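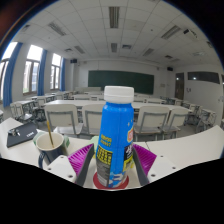 Peristaltic pump loses prime overnight - tubing or rollers?

Jan 29, 2018 by Mingxuan Duan

I've got a Dinsa peristaltic pump moving rinse water from a carboy on the floor up to a wash station, and every morning it's lost its prime. I run it at the end of the day, the line is full, I switch it off, and when I come back the liquid has slid all the way down to the carboy and I'm waiting forever for it to climb up again. For small jobs I've been cheating and drawing straight out of a bottle on the bench, and with the liquid up at pump height I don't see the problem at all. So it's something to do with the lift, right? The tubing has been in there 14 weeks. I thought the whole point of these pumps was that the rollers pinch the tube shut when they stop, so I'm confused (and a little annoyed, this thing wasn't cheap!). Do I need a foot valve, or new tubing, or a new head?

Search this board
Go
Advanced

First thing I'd do is change the tubing, before you spend money on anything else. Fourteen weeks of daily running is a lot for the soft stuff. It takes a flat set where the rollers sit and then it doesn't close all the way anymore, and a tiny leak past the roller is plenty to drain a line overnight. Pull the old piece out and roll it between your fingers. If it feels oval, toss it.

Second thing, and I did this myself for most of a winter - check that you've got the right wall thickness. I bought a roll of Ikeck tubing that had the same bore as the old one and never looked at the wall. It pumped fine, a little slow maybe, and it drained back every single night. The head on mine has an adjuster on the side for occlusion, and a quarter turn tighter helped, but don't go crazy with it or you'll chew through tubing twice as fast.

Also when you park it, stop it with two rollers pressed on the tube if your head lets you see in there. Some of the cheap heads only have a couple of rollers and there's a spot where just one is holding.

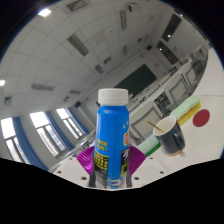 Bench Equipment Users Group

I'm going to half disagree with the answer before mine. New tubing, sure, but look at the suction side fittings too. If air gets in at a loose barb above the carboy, the liquid below it falls back and it looks exactly like a bad head. I had a Windik connector with a hairline crack I only found by dunking the joint in a pan of water and pushing air through. Bubbles! Put a clamp on every barb and see what happens overnight.

A foot valve will work, I've got one on a line with a 5 foot lift. Mine clogs if there's any grit though, so put a strainer on it.

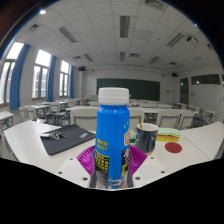

Can I leave the tubing clamped in the head over a long weekend?

Better to release it. Open the head or flip the lever so the rollers are off the tube, and pinch the suction line with a separate clamp so it stays full.

just get a Dinurska, mine holds prime fine. had it since January and no problems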